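October, late, after ten at night

Rain again in Farkdale. I had meant to spend the evening writing something thoughtful about turning a year older, but I spent it on the water bill, which had been folded in my coat pocket since the start of the month and had taken on the shape of a mitten.

Laundry also got some attention.

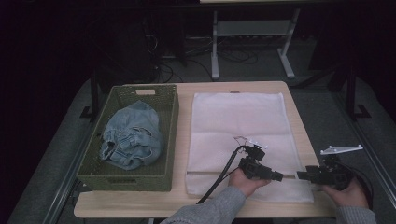
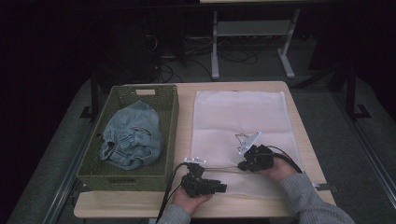 Denim in the green basket.

The bill, then. It says we used 1,647 gallons more than in the same period last year. I have gone over my conduct. I don't own a pool. I take short showers, mostly out of fear of the hot water heater, which has started to knock. I did run a sprinkler in July for the tomatoes, and the tomatoes died anyway, so if the sprinkler is the culprit I would like it noted that I got nothing out of it.

Called the water office at Gresero and was on hold for 24 minutes. Their hold music is a piano piece that seems to be heading somewhere and then starts over. When a person finally picked up she was so pleasant that I forgot to be angry and ended up telling her about the tomatoes. She said they could send someone to look at the meter, between eight and five, on a date they would pick. I said that sounded fine. I have never once in my life said that a thing did not sound fine to someone on the phone.

Did the toilet test after that, the one with food coloring in the tank. The only color in the cupboard was green, left over from a cake I would prefer not to discuss. Waited the full half hour on the edge of the tub with a book. The bowl went a faint pond color, so there's my leak, or some of it. The flapper is a $2 part at the cheap end. I know this the way I know where the polling place is, and have acted on it as often.

Walked down to Mbwambo before they closed and got soup and a flatbread. The awning out front has a hole right where you stand to read the menu, so everyone orders the first thing on the list. Lentil. It was very good. Ate half of it at the counter and carried the rest home under my coat, on the side where the bill used to be.

The ferry to Imidport is on the winter schedule now, which means two boats a day and a long sit on a cold bench if you miss the early one. I keep saying I'll go over for a weekend before the end of the year. I've said it for four years. I have a guidebook with 700 listings in it and I've underlined six, and one of those was a bakery that closed.

Forty-six tomorrow. My knee has been rehearsing for it all week. I had planned to make a list of things to do differently, and got as far as "flapper" and "call about heater" before I started drawing boats in the margin.

Rain's picked up. I can hear the tank refilling down the hall, all by itself, at my expense. Going to turn off the valve and go to bed.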